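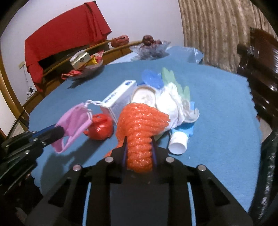

Foro > Aprendizaje por demostración > Tareas de mesa

Tema: grabar con pinza en mano o teleoperar?

solness_taller
16 May 2023
Buenas, voy con prisa. Tarea: despejar una mesa redonda con mantel, trastos mezclados y blandos. Llevamos 400 demos con pinza de mano y el jefe ahora quiere repetirlo todo por teleoperación. Alguien ha comparado en serio?

pinza_floja
Con mano vas mucho más rápido. Nosotros en Kendberg tardábamos 12 segundos por agarre a mano y por mando ni te cuento. Eso si, hay que moverse como se movería el brazo, sin giros raros de muñeca.

Carrier19
No estoy de acuerdo. A mano la gente hace trampas sin querer — mete el codo donde el robot no llega, corrige a ojo mirando por fuera de la cámara. Luego el 19 % de las demos a la basura por cinemática. Por mando, lo que grabas lo puede hacer el brazo y punto.

solness_taller
Ya pero por mando lo blando sale fatal. La malla naranja esa se escurre, las mascarillas igual. A mano notas cuando has cogido algo.

pinza_floja
+1. Y graba con las dos manos, la segunda sujeta y despeja.

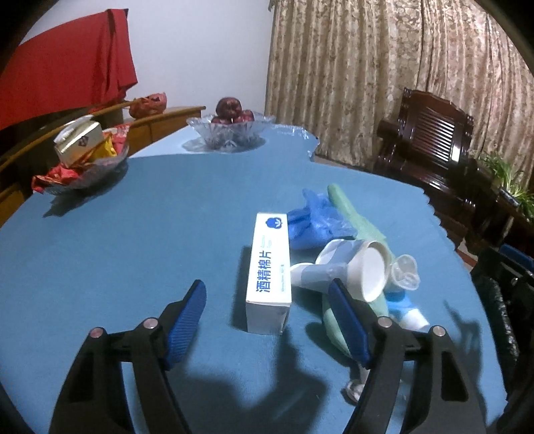

solness_taller
Mi duda de verdad es el punto de partida de cada demo. Unos arrancan con la pinza abierta y quietos un segundo, otros ya vienen lanzados. Yo prefiero lo primero, con el objeto entre los dos dedos desde el principio, como la caja blanca de 酒精棉片, que esta de pie y se agarra por los lados. Con el vaso de papel tumbado ya no me aclaro, por el borde o por el cuerpo??

Carrier19
Por el cuerpo, flojito. Por el borde se dobla.

marbridge_lab
Pues yo por el borde siempre, un dedo dentro. Por el cuerpo lo aplastas si no tienes control de fuerza. Probad las dos y no mezcleis, que la política se queda a medias entre una y otra.

Carrier19
Un dedo dentro con yemas anchas? suerte

marbridge_lab
En nuestro set de 3287 demos va asi y funciona. Mezcla: casi todo a mano, y unas pocas por mando para afinar al final.

solness_taller
Vale, mezcla entonces. Fijo el arranque quieto y rehago los vasos por el borde. Ya contare en octubre si el jefe me deja.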